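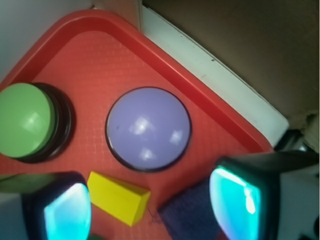 2019年7月2日 湿拓 环衬纸,第二轮

接上回。浆水昨天傍晚打好,放了一夜,早上进门先看,表面一层细泡,比上次少。天闷,窗户开着也没风,纸架上的纸摸着发潮。先记下来,后面出的毛病估计一半跟这个有关。

今天要做的:把Donditz那批环衬的花样定下来,至少定底色和梳法。他们要的是细孔雀纹,灰紫打底,带一点暗绿,不要金。上回给的样他们嫌"太热闹"。行,收一收。

浆水
卡拉胶,老方子没动。料理机打完过了一遍纱布,上次偷懒没过,底下有疙瘩,拖梳子的时候挂齿,线全断了。过滤还是不能省。水用的是桶装的,自来水这边太硬,春天试过一次,颜料下去像砂子一样散不开,白费一天。
稠度:勺子提起来,尾巴断得慢,落回去有一个浅坑,然后平。偏稠一点点。兑了300毫升水,慢慢搅,又放了一阵,才合适。下次打的时候就把这个水算进去,别到早上再兑,兑完又起泡,等消泡等得心烦。
气泡的处理:报纸裁成条,贴着液面拖。拖两三回。边角的泡用针挑。角上总有几个赶不走的,躲开它印就是了。

颜料
主色Trundanard的灰紫,编号3241。旧管还剩一截,新管是上星期到的,挤出来并排一看,新的偏蓝,旧的偏红,同一个号。调开以后差得没那么凶,可是上了纸还是看得出。决定整批都用新管,旧的那截留着打样和补角。已经在旧管上缠了胶带,别拿错。
目标色我自己心里有个谱:比红托盘里那个淡紫的圆按钮再灰一档,再沉一点,别像糖果。
暗绿是自己兑的,绿加一点黑,再加一点点赭。黑多了就脏,宁可少。赭是为了压住那股子生味。
白:很淡的白,胆汁加足,最后撒,把前面的颜色挤成脉。
三个杯子调到差不多的稀稠,像稀牛奶。灰紫老是沉底,每撒一次之前都要搅,忘了一次,撒出来头几滴浅得像水,后面一下子浓了。那张报废。

胆汁
牛胆汁分次加,一滴一滴来。规矩还是那个规矩:先撒的少加,后撒的多加,不然后面的颜色站不住,缩成小点往下掉。小盘里试滴:灰紫开到一枚硬币大小,绿的稍大,白的要能把前两个都推开。
今天绿的怎么都不肯开,加到第四滴突然开过头,把灰紫挤成了细线,很难看。后来明白是杯子没洗干净,底上有上次的胶。换杯子重新兑,正常了。杯子!以后调色杯用完立刻洗,不要泡在池子里跟别的东西混着。

明矾
纸提前刷了明矾水,海绵横一遍竖一遍,夹在两块板之间压着,到现在半干不干。这个天气干得慢,也不敢晒,晒了起翘。矾水是热水化开放凉的。
纸有两种:
Talia,机制的,白,挺,吸矾均匀。好伺候。
Tiêu,手抄,带一点米色,纤维长,每张薄厚不一样。好看是真好看,麻烦也是真麻烦。刷矾的时候有的地方一下就吃进去了,有的地方浮着水光,要等。
铅笔在背面角上画个小叉,表示没刷矾的那一面。上回没画,印反了好几张,颜色一冲全跑了,冲得干干净净,跟新纸一样,哭笑不得。

上午
头一张照例是废的,用来清液面。
第二张Talia,撒法:灰紫铺满,绿疏疏地点,白收尾。没梳,直接落纸,先看石纹。石纹挺好,脉细,绿的点子大小匀。其实就这么交也行,不过人家要孔雀。
第三张开始走梳。顺序:先用锥子来回横拉,再竖着来回,然后细梳一道,最后双排的梳子走波浪。波浪走到一半手抖了一下,右边的羽眼扁了。留着做样,背后写了"手抖"。
第四张,好。羽眼匀,灰紫和绿咬得住。挂起来以后颜色比湿的时候淡一些,正常。
第五张,落纸的时候左手放早了,带进去一条空气,一道白杠斜着穿过去。落纸还是要对角先下,慢,但是不能停,一停就出一条线。这句话我在本子里写过不知道多少遍了。
再往后浆水开始脏,液面总有一层看不见的皮,颜料撒下去边缘长毛刺。多拖几次报纸条就好了。每张之间必须拖,别嫌烦。

关于梳子
细梳是自己做的,大头针夹在两条硬纸板中间,白胶粘的。泡了几次水,胶软了,有几根针歪出去,走出来的线就有一道宽一道窄。中间停下来,把歪的掰正,顺着缝补了点快干胶。治标。要做一把新的,用木条开槽,针埋进去,外面刷清漆。针距照旧,现在这个密度做书口大小的环衬正合适,再密就糊成一片了。
双排梳没问题,就是两排之间的错位要调,滑的那根条有点紧,夏天木头涨了。蹭了点蜡,顺多了。

下午
换Tiêu。
先说结果:将近一半不能用。
毛病一,掉色。冲水的时候有几块整片滑走,露出米白的底,形状像云。肯定是矾没吃匀。厚的地方吃得慢,我统一按薄的那个时间来压的,不对。
毛病二,落纸的时候纸发软,潮,中间往下兜,先碰到液面,四边后到,空气全关在里面。跟天气有关系。后来把纸放在吸水纸里又压了一回再用,好一些。
毛病三,不算毛病:颜色上去以后发暖,灰紫变得有点像旧布。我很喜欢。比在Talia上安静得多。Donditz要的"不热闹"也许就是这个意思?拍板之前先把两种纸的样都给他们看。
刷矾的法子改一下:Tiêu要刷得湿一点,刷完不马上夹,平放,等水光没了再夹。薄厚先用手捻一遍分开,厚的一摞薄的一摞,分别算时间。太厚的那几张干脆挑出来做封面试试,不上浆水了。

冲洗
冲洗用斜板,水从上边沿轻轻流下来,不对着花纹冲。浆水要冲掉,不然干了发亮,摸着粘,夹在书里会粘对页。但是Tiêu不能久冲,纤维一散就起毛。凭手感,滑的感觉没了就停。
晾:搭在塑料管上,别用夹子,夹子印熨不掉。管子擦过再搭,上次有锈点(不是管子本身,是上面那个铁钩滴下来的水)。铁钩这次缠了布。
地上水太多了,走来走去带得到处都是,下午在纸架旁边差点滑一跤。铺旧毛巾。

插一段 关于浆糊
环衬糊书用的浆糊也顺手试了,反正等纸干的时候闲着。小麦淀粉50克,水按老比例,小火搅到透明,再煮一会。过筛。凉了以后一半原样,一半掺了点甲基纤维素。
在废的那几张上试糊:
纯浆糊,粘得牢,但湿得厉害,纸胀,花纹那面鼓起来,压干以后有一点点波。
掺了的,滑,好挪位置,胀得轻。开头粘性慢,压久一点就行。
花纹面不掉色,用湿布角轻轻按了一下也不掉。使劲擦会掉一点绿。绿的胶是不是少了?回头在绿里补点阿拉伯胶再试。现在这样做环衬够用,做封面不行,要上蜡。
上蜡:一小块Talia,微晶蜡,软布打圈,放一晚再抛。明天看。

丝向。又忘了!裁环衬之前一定要先看丝向,竖着的,平行书脊。今天落纸是按槽子的长边来的,Talia整张丝向跟槽子长边一致,裁出来刚好横了。这样要么一张只能裁出一副,要么改槽子方向。算了一下,浪费太多。下一轮进纸之前先把大纸裁成半张,转一下再印。花纹的方向也得跟着转,孔雀眼朝上,所以梳子的走向也要换,最后那道波浪得从短边起。脑子里转了半天,拿废纸折了一个小的才想明白。草图夹在这一页后面,箭头是丝向,圈是羽眼的朝向。

给工作间其他人
槽子里的浆水今天先别倒,还能用一天,我盖了塑料膜,膜贴着液面盖的,别掀开看,一掀就进灰。天热,过了明天就臭了,到时候倒,倒的时候先兑水稀释,不要一整盆灌下水道,上次堵过。
胆汁在冰箱门上,小棕瓶,标了字。不是酱油。
矾水桶盖子要盖严,浓度跑了就不准了。海绵是专用的,黄的那块,不要拿去擦桌子。
要做线装那批内页的人:压书机我用到晚上,里面是晾过的Talia,垫了吸水纸,别拧太死,羽眼那里颜料厚,压太紧会印到吸水纸上。
Tiêu的纸剩得不多,用之前跟我说一声。这个纸下次什么时候到我不敢保证,写了邮件过去没回。

零碎
灰紫跟米色纸这个组合值得单独做一套,不给Donditz也做。信笺,或者小册子的封里。绿可以再减,减到几乎看不见,只在羽眼中间留一丝。
有一张Tiêu,白撒多了,灰紫被挤得只剩下脉,看着像石头缝。不符合要求,但是谁也别扔。挂在门后面了。
试过不梳,只用牙签在石纹上挑几下,做成散的小卷。慢,但是不规整得很自然。适合小开本。
颜料杯边上结的皮掉进液面就是一个黑点,怎么捞都捞不干净。撒之前杯口擦一圈。
撒刷(高粱苗扎的那把)越来越秃,打出来的点子偏大。新的那把点子细,可是掉毛。先用胶把根部再封一下。旧的留着打白。
浆水温度跟颜料温度差太多也不开。胆汁和颜料从冰箱出来要先放到跟屋里一样再用。早上绿不肯开说不定也有这个缘故,不全怪杯子。两个原因一起出现就没法判断,下次一次只改一样,说了多少回了。

对样
晚上把干了的摊在台子上,隔着几步看。
Talia那几张:近看好,远看有点花,绿跳出来了。
Tiêu那几张:远看是一整块灰紫,走近了才看见羽眼。这个对。
灯底下跟白天光底下颜色差得多,灰紫在灯下发灰发褐。明天早上再看一遍,挑样要在窗边挑,不能在灯下。
给Donditz寄样:Talia两张,Tiêu两张,石纹那张也夹进去,万一他们喜欢。背后写清楚纸名、颜料号、梳法。寄平的,不要卷,硬纸板两面夹。附一句话:手抄纸每张不会一样,别到时候拿着样来对。价钱等他们选了纸再报,Tiêu要算上废的那部分,不然做一张赔一张。

下次
一、Tiêu先分薄厚,再刷矾,湿一点。
二、Talia先裁半张,转向。
三、绿里加胶,减量。
四、新细梳。真的要做了,别再拖到开工那天早上。
五、浆水打的时候就兑够水。
六、买吸水纸,大的。
7号以前样要寄出去,所以明天上午不管天多潮,都得再印一轮,先印Tiêu,趁浆水还行。晚上走之前把厚的那摞刷好矾,平放在里面那张台子上。已经刷了。薄的那摞明早来了在刷,时间短,赶得上。

补:走之前摸了一下上蜡那块,还有点粘手。没干透就上了,急了。重做一块,等纸干透。

补2:锥子找到了,在围裙兜里。

近期记录
卡拉胶与桶装水,春天那次的教训
石纹撒法对比:高粱苗刷与猪鬃刷
双排梳的改法(附草图)
糊环衬时纸胀怎么办
旧牛胆汁还能不能用
线装内页裁切备忘

工作间公用记录本 | 有更正请直接写在页边 | 内部传阅,图文请勿转载 | 返回顶部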